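Subject: Re: [cell-users] Wrist camera and gripper setup in the simulated cell
List: cell-users, Jomeo
Last updated: December

> We are bringing up the Jomeo cell at the Plidville shop and want the simulated
> copy to match before we touch the real arm. Two questions. First, our fingers
> show up in the wrist view at a slightly different place than they do on the
> real one. Is that the camera mount or the finger offsets? Second, do people
> bother with a textured panel in the simulated cell, or is a plain wall good
> enough? Ours is plain gray on all sides and the pose check keeps failing. We
> have been at this since the last release and would like to stop guessing.

We went through the same thing at Iltville in the fall, so I'll give you the order we do it in now. It takes an afternoon the first time and much less after that.

Start with the camera mount and leave the fingers alone. The mount has its own entry in the cell file, separate from the tool, and it is easy to change one when you mean the other. Open the gripper all the way, park the arm at home, and compare the base of the gripper in both views. Only the base. If the base is off, the mount is off, and any finger correction you make before fixing it will have to be thrown out. Ours was tilted by a small amount because somebody had typed the angle from the old bracket drawing. The new bracket sits flatter. If your bracket came from Georgiou, check the revision stamped on the back before you trust the drawing in the manual.

Once the base lines up, look at the fingers. They should be checked fully open and then fully closed, in that order. If they match when closed and drift when open, your stroke value is wrong. If they are off by the same amount in both positions, it's the offset. We had the stroke wrong by 24 counts, and it took us far too long to find it, as we only ever looked at the closed position. One more thing on fingers: the left and right have separate entries. Changing one does not change the other, even though the editor shows them on the same line.

On your second question, yes, put a textured panel in. The pose check works by finding points that it can follow from one view to the next, and a plain gray wall gives it next to nothing. We tried a checkerboard first. It was all right from straight on, but the check would sometimes lock on one square over, and then everything after it was wrong by exactly one square. A landscape photo has worked better for us, something with plenty of small detail and no repeating pattern. Grass and flowers are good. Large areas of sky are not much use, so don't aim the camera there and expect a good score.
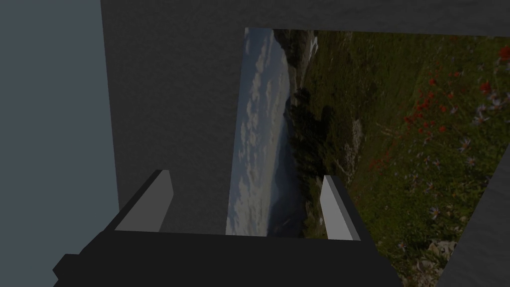 The panel can go in at any rotation. The check does not care which way is up, and neither does the arm. What it does care about is that the panel is fixed in the cell frame. Ours was attached to the tool frame for most of one morning, so it moved along with the arm and the check reported no motion at all. If you see a pose error that stays at zero while the arm is clearly moving, look there first.

Settings that work for us:

Minimum matched points: 310. The default is 1,000, and with the fingers covering part of the view we could never reach it. Going much lower lets bad matches through.

Poses per run: 30. Spread them out and include a few with the panel at a steep angle. If they are all straight on, you get a nice score and a bad result.

Finger mask: on. Without it the check picks up the edges of the fingers as if they belonged to the cell, and those points never move. The mask is drawn from the finger entries, so it has to be redone after any change to stroke or offset. There's a rebuild command under the tool menu. It does not run by itself.

Lighting: we leave it low, close to what the real cell has with the door shut. A brighter setting gives more points in simulation but then the numbers don't carry over.

Run the check twice without changing anything. If the two results differ by more than the tolerance in the cell file, don't save either one. Go back to the mount. Also save the cell file under a new name before you start - the editor overwrites the last good copy when you exit, and there is no undo past that.

I have not tried any of this with the longer fingers. They will hide more of the panel, so I'd expect the matched point setting to need another look. If someone on the list has them running, I'd like to know what you ended up with.

If you post your mount entry and both finger entries I can compare them with ours. Leave out the rest of the file, the list strips anything long.

Iltville cell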